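Robot arm now does the sauce dosing - what is left for the line crew?

Posted by Catriona Laing in Workplace Automation

We portion sauce onto trays at the Stodden kitchen. In June a gripper arm took over the squeeze bottle at station 2. Two people used to rotate through that job. Management says hours stay the same, but the job sheet now reads "cell attendant" with no task list. What do attendants do all shift at other sites? Our station is below.
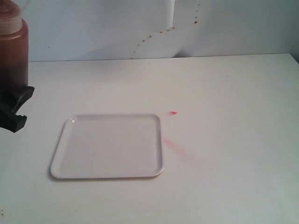

Station 2, bottle at left, tray in position.

Wipe-down and refills are still done by hand. I would like something written before the review.

Archie Gunn
Moderator

I moved from dosing to attendant at MacLeish when our cell went in. The work is mostly checks and cleaning. Put these on the sheet, with a name against each:

1. Fill level. Read it against the molded marks on the container, where it has them. Ours are at 100, 200 and 300. Log the reading at each changeover.

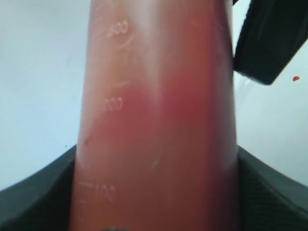
2. Surface. Red smears beside the tray and brown spots on the backing sheet are the attendant's to clear. Stop the arm first - no reaching in while it holds a bottle.

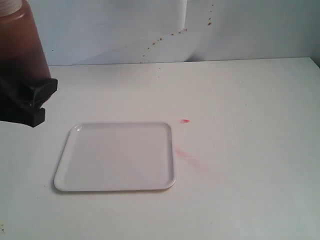

Agree a cleaning interval as well. We had none for the first months and it became an argument at every handover. Ask who may restart the arm after a stop. If attendants may, that is a skill and should be graded as one.

3. Nozzle and cap. Look for residue on the stepped rings around the nozzle base. Swap the cap at the break.

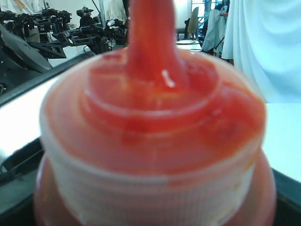 fokix_2176

Depends on your contract. At Ronard they just moved people to packing. Ask your rep.

Catriona Laing

Thanks Archie. Restart rights were not on my list. Adding them.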